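Knowledge Base > Service Automation > Household and Light Shop Tasks

Frequently asked questions: wiping, tidying and folding

These answers cover what buyers most often ask Lultell before a site survey. They refer to the two-arm Dotuvov unit running the Zarkavari task software, unless stated.

Can a machine clean a table yet?

Partly. A clear, flat top of known height can be wiped on a fixed path with good coverage. The path does not depend on seeing the dirt, so the result is much the same as a person wiping with their eyes shut. Cleaning only where it is needed is harder and is still treated as a trial function.

Why is spot cleaning harder than wiping the whole surface?

The software has to decide what counts as dirt. Thin specks and short scuffs on a pale top cover very few pixels, and grey shading near a wall can be mistaken for a stain. The threshold is set at survey. Too low, and the arm scrubs at shadows. Too high, and it leaves marks a person would see from the doorway.
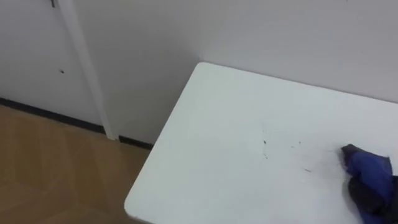 Pressure is the second problem. Loose dust comes off with light contact, while a scuff may need several passes with more force. The unit starts light, looks again and increases the force in steps. After 30 passes over the same spot it stops and logs the mark as permanent.

Can it pick up a cloth by itself?

Usually, if the cloth is alone on the table. Crumpled fabric has no fixed shape, so the grasp point is worked out afresh each time. Dark folds are the main cause of missed grasps – depth readings are poor there. A cloth hanging over an edge should be moved by hand before starting.

Does it know a cloth from a glove or a garment?

Not reliably when the item is bunched up. The unit lifts it, lets it hang and classifies it from the outline. Allow 2 minutes for this. If the result is uncertain, the item goes to the reject tray.

How fast is it compared with a person?

Slower. In the Lapiņa workshop trial a bench top took around 600 seconds, including fetching the cloth. A person does the same bench in well under a minute. The case for the machine rests on unattended hours.

How often do the pads need changing?

Every 3000 grasps, or sooner if the surface looks polished. Wet work shortens pad life.

Can it do the floor as well?

No. The arms do not reach floor level and the base must stay parked during a task. Glossy floors can also upset the base sensors when driving between rooms. Use a separate floor machine.

Will later software fix these limits?

Mark detection should improve with the December release. Reach and grip force are set by the hardware and will not change.

Contact Lultell Support | Copyright Lultell | Back to top

This site uses cookies to remember your settings. Accept | Manage cookies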